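Descaling Season! Getting the Chalk Out of Kettles, Coffee Makers and Everything Else

If you moved to Murkstead from somewhere with soft water, you already know the crunchy white stuff I mean. Our tap water tests at 235 parts per million on my little kit, and by October the inside of my kettle looks like a cave. I love this job, though! You pour something cheap in, wait a bit, and out comes shiny metal again.

Kettles first
Half white vinegar, half water, up to the fill line. Bring it to a boil, switch it off, and leave it while you eat breakfast. Pour it out, then boil two rounds of plain water and dump both. If the vinegar smell bothers you, use citric acid instead – a heaping tablespoon to a quart does a lovely job and it smells of nothing at all. I buy mine in the canning aisle.

Don't scrub the heating plate with steel wool. A soft cloth is plenty after the soak, and if a patch hangs on, do the whole thing over.

Coffee makers
Same mix, but run half the tank through, stop the machine, and let it sit for an hour before you run the rest. My old Katayama drip machine used to take eleven minutes a pot and now it's back to six, which made my whole week! Take the paper filter out first (yes, I forgot once).

Shower heads
Sandwich bag, vinegar, rubber band, overnight. In the morning poke the rubber nozzles with your thumb and run it hot. Skip the vinegar on brass or gold-tone finishes and use plain dish soap and an old toothbrush.

Faucet tips
Unscrew the little screen at the end and drop it in a cup of vinegar. Put the sink plug in before you start, those washers are tiny. Melati Manurung wrote in to say she wraps the jaws of her pliers in masking tape so they don't chew up the chrome, and I've done it that way ever since. Thank you, Melati!

Water dispensers
Unplug it and let the hot tank cool for a good few hours before you drain anything. Check your manual for what the maker allows inside the tank, as they don't all agree on vinegar. The drip tray is the easy part – lift it out, soak it in warm soapy water, and go around the slots with a toothbrush. Wipe the tap spouts with a clean damp cloth every Friday or so and the crust never gets a chance to build.

Next month: cloudy drinking glasses, and which ones can be saved.

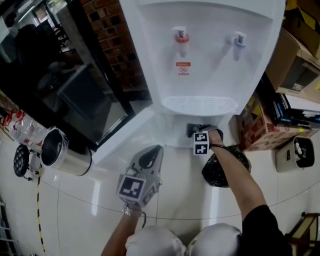

Hot tap on the left, cold on the right, drip tray at the bottom.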